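Lokport Community Help > Simulation and Virtual Cells > Setup

Drawer won't stay open in my kitchen counter cell, two-handed robot

posted by marblehead_dan, July 29, 2023

I look after one simulated cell at work. It's a kitchen counter with a two-handed robot, running on Grirkamano, and the job is simple enough to explain to my mother: pull the top drawer open by its handle, pick up the thing on the counter, put it in the drawer, close the drawer. I have explained it to my mother. She asked why we don't just do it ourselves.

The trouble is the second step. The right hand opens the drawer fine. Then it lets go, and over the next few seconds the drawer creeps back in, very slowly, like a cat leaving a room it doesn't want to be seen leaving. By the time the hand comes around with the item, the gap is too small and the knuckles hit the drawer front. Then the physics gets excited and things end up on the floor.

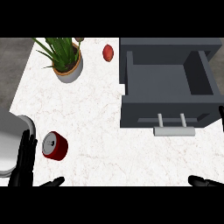 I have tried making the drawer heavier, which made it creep with more dignity. I have tried opening it faster, and that slams it against the stop and bounces it halfway home. I have also turned the joint friction up until the hand couldn't open it at all, so I know where the ceiling is.

Other things that may matter. The cell resets itself between runs and puts the loose items down in slightly different spots each time. The drawer is supposed to start closed. Out of my last 48 runs, 4 finished clean, and I would like to be able to say a bigger number out loud in a meeting. Control runs at the default rate and I haven't touched the solver, mostly out of fear.

Is this a drawer problem, a hand problem, or a me problem?

ngui_refugee

Did you update to the latest version? Mine was doing something weird with a cabinet door and I updated and it stopped. Could also be your graphics card.

tolerance_stack

Graphics card is not going to close a drawer, with respect to the poster above.

It's the drawer, and the culprit is almost certainly the return spring. When you bring in cabinet parts from the Jatusham library, the sliding joints come with a spring term that pulls toward the closed position. Somebody thought soft-close drawers were classy. It's a small value, so you don't notice it with the hand on the handle, and as soon as the hand lets go it wins.

What I'd do, in this order:

Open the cabinet's joint settings and find the slide joint for the top drawer. There will be a stiffness and a rest position. Set stiffness to zero. Leave the rest position alone, it does nothing once the stiffness is gone.

Put your mass back to what it was before. A heavy drawer hides the fault and makes the wrist work harder on the pull.

Set friction back to the library value, then raise it a little at a time. You want the drawer to stay where it's left and still move under an easy pull. Test it with the robot parked well out of the way. Set the joint to fully open by hand, let the sim run for 800 steps, and read the joint position at both ends. If the two numbers match, stop fiddling. People never stop fiddling.

Add some damping so it doesn't bounce off the stop. That's what bit you when you tried opening it faster.

Now the part you'll like less. Check your reset script. If it puts the drawer back to closed by writing the position only, whatever speed the drawer had at the end of the last run carries over into the next one. So you get a drawer that starts closed and is already in a mood. Zero the velocity in the same place you write the position. Do the same for the loose items while you're in there, especially anything round.

And save a copy of the cell file before any of this. I have a folder of cells called final, final2 and final_real, and I can't tell you which one works.

marblehead_dan

Stiffness was 135. I have had this cell for months and never scrolled down that far in the panel. Set it to zero, put the mass back, nudged the friction up a couple of times, and the parked test came out with both numbers the same.

The reset script was writing position only, so you get that one as well. Fixed now for the drawer and the loose stuff. I'll run a full batch overnight and post how it went. Still not touching the solver.

kettle_and_cam

Late comment, but one more thing on top of what tolerance_stack said, which is all correct. Look at how the hand lets go of the handle. Ours used to open its fingers and pull the wrist back in the same move, and a fingertip would drag on the bar and nudge the drawer on the way out. We split it into two moves: fingers open first, short pause, then the wrist backs straight off. Costs you a fraction of a second per run.

Also, if the collision shape on the handle is one big box, the fingers can't really wrap behind the bar, they just sort of squeeze a brick. Swap it for a shape for each post and one for the bar. You can see the collision shapes in the viewer if you turn off the visual layer. It's ugly in there but you get used to it.

ngui_refugee

I still think update first.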